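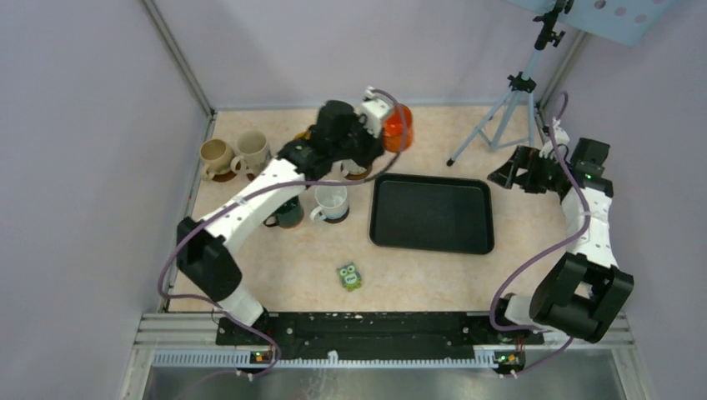 Tonberg round coasters, two months in

I drink too much tea and I own too many mugs, so I may be the ideal customer for a coaster. For years I got by with folded paper towels and the backs of envelopes. Then last October I put a hot mug straight down on my mother's side table, left a ring that is still there, and ordered a set of the Tonberg round coasters that same evening out of pure guilt. I'm so glad I did!

They come in brown or in a much darker shade, and I mixed the two. I thought I'd end up liking only one of them. The brown is warm and friendly under a tan or cream mug, the sort of thing you'd see in a cafe with good cake. The dark one is the surprise, though. Put a plain white mug on it and the mug suddenly looks like you paid real money for it (mine came from a church sale). On a pale speckled tabletop both colors show up nicely, so I can find one even before I've got my glasses on.

How they feel

Solid! I was expecting something flimsy because the price was low, and these have a nice bit of weight to them. They lie flat and don't rock. The top has just enough grip that a mug stays put when you bump the table, but you can still pick the mug up without the coaster coming along for the ride. My old cork ones did that every single time, usually letting go halfway to my mouth.

The size is right for ordinary mugs. A straight-sided one sits with a thin rim of coaster peeking out, enough to catch a drip running down the outside. My widest soup mug covers the whole thing and hides it completely, and if you mostly drink out of those I'd look for something bigger. Drastside makes a wide one that a neighbor of mine likes, but it's square and I wanted round.

Heat and spills

I've been hard on these. Boiling water straight into the mug, mug straight onto the coaster, left there for 60 minutes while I was on the phone. I lifted everything up afterward and the table was fine, no cloudy patch and no ring. I do that most mornings now and I've stopped checking.

Spills mostly stay on the surface if you get to them quickly. Coffee wipes off with a damp cloth. Turmeric milk left a yellow shadow on one of the brown ones, and it took 2 rounds of dish soap before I was happy with it. The dark ones hide everything, which is great until you pick one up and find it sticky underneath.

Please don't put them in the dishwasher. The leaflet says so, I did it anyway, and that coaster came out a little dull around the edge. It still works, it just lives at the back with the mug I like least.

Compared with the others I've tried

Before these I had the Fu felt coasters, which are lovely to touch and soak up a drip beautifully, but they also soak up crumbs, cat hair and anything else in the area. After 10 days they looked tired. I also borrowed a set of Undo coasters, the ones that clip together into a stack. The clip is clever and I'd happily have it on these! The surface was too slick for me, though, and my dark green mug (a heavy one, with a glazed foot) skated around on it.

Small grumbles

There's no holder in the box. The Tonbergs stack well enough, but the pile gets knocked over if you keep it near the kettle like I do. An empty tea canister turned out to be a decent bookend for them, and a shallow tray would be better still. They also had a faint smell when I first unwrapped them. I left them by an open window overnight and haven't noticed it again.

I'd also love to be able to buy one at a time. I ruined one through my own fault and replacing it means a whole new set, although I've since found a use for the extras under my plant pots.

Would I buy them again? I already did, a set for my mother, all brown. They're on the side table now, and one of them covers the ring.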